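Mestero utensil holder, two compartments
Home / Kitchen / Drying and storage / Utensil holders
Color: cream
Material: plastic
Width: 191 mm
Height: 129 mm
Depth: 120 mm
Item code: ME-120
In stock at our shop Karkorari

The Mestero is a simple holder for chopsticks, spoons and other long kitchen tools. It stands by itself on the counter and you do not need to drill or glue anything. Inside there is one divider, so you can keep the eating chopsticks on one side and the cooking tools on the other side. Many of our customers use it directly beside the sink, and others keep it close to the stove.

We have sold this holder for 5 years. In the first version the holes were only in the bottom, and some people wrote to us that water was staying in the corners. The present version has oval holes also low in the front, and the water comes out more easily. Please put a small tray or a board under it if you place wet things inside and your counter does not like water.

What fits inside
Chopsticks of normal eating length stand well in both compartments. Long cooking chopsticks fit too, but they lean to the side, so leave a little free space there. A wooden spoon with a round head should go with the handle down. Heavy steel ladles we do not recommend when the holder is otherwise empty, it can tip over. With some other tools on the opposite side it stands firmly.

Please do not use it for kitchen knives. The walls are not made for sharp points, and a hand can go in without looking. For knives see the Bech block in the same category.

Cleaning
Wash with warm water and normal dish soap. The divider does not come out, so for the bottom corners a bottle brush is the best tool. Once in a week is enough in most homes. Top rack of the dishwasher is possible, but the color can become a little more yellow with the years. Do not put it on a hot burner or against a hot pan.
The paper label at the base comes off after some minutes in warm water. If glue remains, rub it with a drop of cooking oil and wash again.
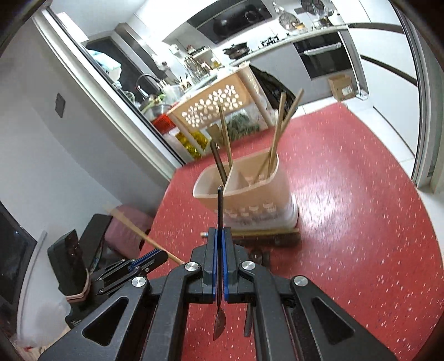

Three wooden chopsticks in the first picture, and in the second a fuller holder with different chopsticks and a wooden spoon.

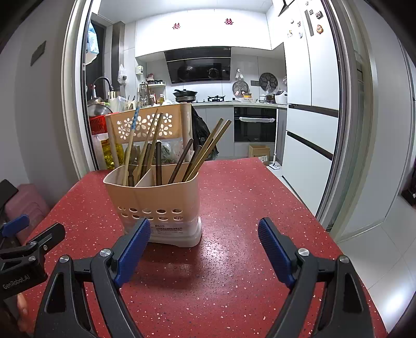

Questions we receive often

Is there a lid?
No. A closed holder keeps the moisture inside, and this is not good for bamboo and wood. If you want to protect from dust, turn the eating ends down.

Can I hang it on the wall?
This model has no hooks. The Prestent model has a back plate with two holes for screws, and it is a little narrower.

How can I keep pairs together?
Aksel Gunnlaugsson from our warehouse ties each pair with a thin cotton string before he puts it inside. You can also buy chopsticks with different patterns, then finding the pair goes faster.

Customer opinions
"I bought one for my mother and then one for myself. It holds all what we use in a normal day." Akosua Zakaria
"Good size, but I wished for three compartments. The label was difficult to remove." Kane Ashby

Delivery and return
The holder is sent in a cardboard box with paper filling. Orders placed before noon leave our warehouse the same day. You can return an unused holder in 30 days, please keep the box. If it arrives with a crack, send one photo to our shop and Guðlaug Kragh will arrange a new one without cost for you.
Cream is the only color at this moment. A gray one is planned for October.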